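Thread, as promised, on how our laundry-folding cell at Arkport spent most of an afternoon being afraid of trousers.

1/ Background for the new followers: two arms, one table, a pile of clothes. Pruvura is our name for the software that decides what goes where. It had 149 clean folds behind it and I had started to get smug.

2/ Fold 150, the right arm reaches for a waistband and stops dead. Protective stop, force limit exceeded. Reset, try again, same thing. Shirts fine. Towels fine. Trousers, full sulk.

3/ First theory: the fabric was too thick. I spent an hour on this theory. It was a bad theory.

4/ Second theory: the cable. If a cable loop snags, the arm feels a tug and assumes it has hit a person, so it stops -- exactly what you'd want if it had hit a person. Re-clipped the lot. 47 minutes of peace, then down it went again.

5/ The log had 629 warnings in it by this point, nearly all of them the same warning. I'd muted that one in August for being annoying. Please learn from me.

6/ The muted warning said the table height in the config didn't match the table. Someone (me) had swapped the top and never redone the calibration. The gripper was trying to close up to 3 mm below the surface. Shirts forgave it. A waistband, pressed flat, did not.

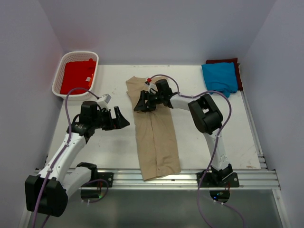
7/ So: recalibrated, force limit left exactly where it was. I was asked whether we could "just turn it up a bit". We could not. The limit was the only part of the cell doing its job.

8/ Trousers are back on the list, at half speed until I trust it. Or until it trusts me -- the log has views on that. Warning unmuted.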